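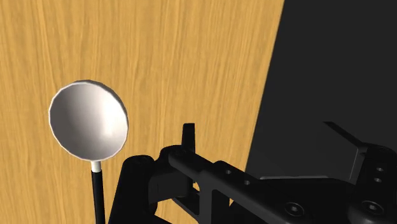
# Twelve Words on a Kitchen Drawer

Nneka Aliyu keeps hers in a tin with the birthday candles. Twelve words, block capitals, back of a pharmacy receipt. The receipt is fading. She knows.

"I keep meaning to copy it," she says. "Then it's dinner."

Aliyu bought her first crypto in 2000-dollar chunks, two of them, through an exchange app on her phone. Moved it off in July after the app locked her out for 21 hours. Now it sits in a self-custody wallet called Juner, and the only way back in, if the phone dies, is the receipt.

Most people who hold their own coins are somewhere near here. Good intentions, bad paper.

## The man who gets the calls

Kenneth Semple runs a two-room recovery shop in Pundgate, over a shoe repair place. People bring him old laptops, cracked phones, half a phrase. Last year he took 58 cases. He got into 21 of them.

The usual problem is a word out of order, or a word that isn't on the list at all. Wallets that follow the common standard draw from a fixed list of 2,048 words, and the last word carries a checksum, so one missing word is a short job for a computer. Four missing is a different conversation. "I tell them on the phone," Semple says. "Saves them the bus."

Passwords are worse. People swear they know it. They knew it in the version of themselves that typed it, at 1 a.m., with caps lock on.

He won't take a phrase by email. Anybody who asks for it that way is robbing you, he says, and he says it twice.

## Metal, paper, cousins

So what do careful people do? Varies alot.

Pouran Nouri teaches a night class on Tuesday in the Jardine library basement. She has students stamp their words into steel plates with a hammer and a letter set. It's loud. The library moved them away from the reading room after the first week. She likes two plates in two buildings, and a practise wallet with a few dollars in it, wiped and restored before any real money goes in.

Hardly anyone does the restore, she says. It's the only part she nags about.

Sreekumar Bangera went the other way - a multisig setup, three keys, any two to spend. One at home, one at his office, one with a cousin. Then the cousin moved and packed hers in a box marked GRILEN, the name of a street they lived on as kids. It took them both a weekend to find it. The coins never moved. He still thinks it's the right setup, he just calls the cousin more.

## And after you

Adaeze Amadi drafts wills. She wants clients to write down that a wallet exists, what kind, and where the backup is kept. Leave the words themselves out of the will, because in many places it becomes a public record once it goes through court.

One client left 1272 dollars in a wallet and no note. His daughter found the app on his tablet, balance showing, PIN unknown. She has the tablet in a closet. She charges it sometimes.

Aliyu, back in her kitchen, has bought a steel plate. It's still in the mailer, on top of the tin.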